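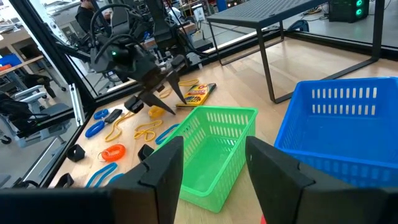

浅色木桌上的一盒黄色包装的蜡笔,上方是张开的黑色夹爪。

利斯比(Lisby)冷水桨板夜航课改期 报名名额剩4个

本站讯 2024-07-05 利斯比湾的夜航课又改了。原定这个周末开的两晚连课,推到下周,地点不变,还是旧渡口北边那段碎石滩。教练奥布萨·特肖梅(Obsa Teshome)今早在俱乐部群里发的通知,一共三行字,没写原因,后来电话里补了一句:风向不对,西北风顶着潮水,湾口那一段浪太碎,新手站不住。

已经交钱的不用重新报。想退的,开课前跟俱乐部说一声,全退。

课是小班,满员10人。截至发稿还剩4个名额,有两位本来报了的学员下周出差,让出来的。特肖梅说不会加人,“夜里下水,我得看得见每一盏头灯,多一个都不行。”

课程内容跟春天那期差不多。第一晚不走远,在滩边练跪姿、站姿切换,落水后从板尾爬回来,还有怎么在黑里认岸。第二晚才出湾,沿着岸线划到索斯特霍尔姆(Sostholm)小岛背风面,停一停,喝口热的,再回。单程大概一个半小时,看潮。岛上不生火,不扎营,鸟还在孵,俱乐部跟岛上管理方早就说好的,上岸只许在南边那块平石头上。

跟春天不一样的是装备要求。这次写得很死:必须穿长袖湿衣或者干衣,3毫米以下的不让下水。七月了水面看着暖,往下半米还是凉的,入夜以后风一吹掉得更快。脚绳用腰部快拆式,不要绑脚踝的,湾口有养殖浮绳,缠上了弯腰够不着。头灯带两个,一个戴头上,一个塞浮力衣口袋里备着。哨子。保温杯。手机套防水袋,别指望它能当灯用。

没板子的可以租。租板点在杜苏斯(Dusus)户外铺子的后院,从滩上走过去几分钟。店里这一季换了一批充气板,长度比去年的长一截,直线好走,转弯笨一点,第一次用的人最好提前来试试。浮力衣也能租,尺码小的不多,孩子……这课不收孩子,说错了,是个子小的学员早点打电话留。租金照旧,押证件。

课程副手是谢维特·韦尔杜(Shewit Weldu),老学员应该都认识,去年冬天带过晨划那一组。她一月份在这片湾里带队,连着划了十几个早上,手套冻硬了就揣怀里捂着接着划。这次她负责压队,出湾以后永远在最后面。她给新报名的人提了一个要求:来之前自己先练练摔。“找个齐腰深的地方,故意往下摔,摔到不慌为止。晚上掉下去跟白天掉下去是两码事,你眼前什么都没有,先吐气,再摸板子,别急着喊。”

她还说了一件事,挺多人不注意的,就是划桨的声音。夜里队伍拉开之后靠眼睛不太够,得靠听。前面的人桨入水是什么节奏,忽然停了,后面的人要马上停。所以课上不许放音乐,也不许戴耳机,骨传导的也不行。聊天可以,小声。

特肖梅自己划这片水划了很多年,对湾里的脾气比较熟。他看天气不光看预报,傍晚会先去防波堤头上站一会,看浮标往哪边歪,看外海那条线是不是发白。线一发白,当晚就取消,哪怕预报说没事。春天那期就临时取消过一晚,有学员开了很远的车过来,当场不太高兴,后来后半夜果然起了大风。钱没退,改成补一节白天课,这次的规矩也一样:因天气取消,补课不退费,报名前想清楚。

俱乐部方面说,今年到目前为止夜航和晨划两类课加起来收了107人次,夜航占小头。器材赞助还是范登布鲁克(Van den Broek)那家做桨的小厂,给课上提供几支可调节的碳桨,学员可以轮着试,划坏了不用赔,但是丢了要赔。去年丢过一支,漂到对岸去了,隔了好几天才让钓鱼的人捡回来。

基本条件再写一遍,省得来了白跑。会游泳,穿着衣服能游。白天独立划过至少2次,静水也算。无心脏方面的问题,怀孕的不要报。近视的带眼镜绳,隐形眼镜不推荐,咸水冲一下就没了。酒,当天一口都别喝。课后随便。

集合时间是日落前一小时,别卡点来,换衣服、讲解、检查装备都得在天还亮的时侯弄完。停车停在旧渡口的上层,下层涨潮会淹,每年都有车泡在里面。从上层走下来有一段台阶,没路灯,扛板子的两人一组抬。滩上只有一间更衣棚,男女轮着用,嫌麻烦就在家里先把湿衣穿上半截。

第二晚回到滩上大约要过午夜。末班公交肯定没了,没车的提前在群里找人拼,俱乐部不负责接送。

报名去杜苏斯店里柜台登记,或者进俱乐部群找韦尔杜。电话也行,不过白天她多半在水上,没人接就发短信,写清姓名、身高体重、要不要租板。身高体重是配板子用的,别虚报,上次有人少写了十来公斤,板子吃水太深,划了一半只好换。

下周风况有变的话,当天中午前群里通知,本站也会跟着更新。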